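Kitchen counter tips for recording demonstrations

Most of these come from recording at home, on an ordinary kitchen counter, for the Dendlow set. They assume your arm is already mounted and calibrated and you know how to start and stop an episode. If you don't, read the Clirport setup page first.

Pick the task before you touch the counter. Write it as one short line, such as "move the cup to the other side of the box," and tape the line where you can see it while you drive the arm. If you need the word "and" more than once, split it into two tasks and record them separately.

Leave ordinary things out. The first set I sent in had 100 episodes with one object on a bare surface, and the policy trained on it fell apart as soon as somebody put a bottle nearby. Now I leave whatever normally lives on the counter where it is and move a few items between episodes. Small shifts are fine. A hand's width is enough.

Use drinks with care. A cup with a little left in it is a different object from an empty one, and both belong in the set, but keep the level low. Tea wipes up easily. Juice and anything with milk in it will get into the finger pads and stay sticky for days. Put an old towel under the base of the arm before you start, and keep the power supply off the counter. 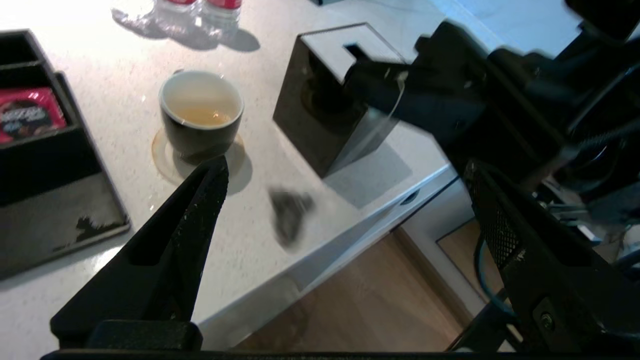
Check the light at the start of each session. Light-colored counters wash out near a window, and a glossy black box or tray will throw back whatever is shining on it. I don't try to get rid of that, but I do lock the exposure so the picture doesn't pump up and down when the arm swings past a bright patch. Record some sessions in the morning and some after dark with the ceiling light on.

Wipe the finger pads every 20 episodes or so with a damp cloth, then a dry one. Skip the spray cleaner. Crumbs and lint build up in the texture and the grip changes slowly enough that you won't feel it through the controller. Check the pad screws at the same time.

Move slower than you think you need to, mostly in the last inch before contact. Fast approaches smear the wrist view right when the system needs it. On the other hand, don't stop dead and hover while you make up your mind. Long pauses get learned too. If you lose your place, end the episode and start over.

Keep some of your misses. If the fingers bump a cup and you back off, line up again and get it, that's worth having. Tag it "recovered" in the notes field. Episodes where something tips over go in a separate folder - don't delete them, and don't mix them in with the good ones.

Tie down your cables. A loose loop will catch on a drawer pull sooner or later. Hook-and-loop straps work better than zip ties, which you will end up cutting off every time you change a pad.

Name files as you go. I use task, session, episode, in that order. My worst weekend on this was spent sorting 352 files that were all called "test."

Stop when you get tired. My episodes get sloppy after an hour and a half, and Irfan Nasution, who reviews the uploads, can tell from the trajectories when I skipped a break. He sent back 138 in July and he was right about nearly all of them.

Pads for the older Katel grippers are on the parts page.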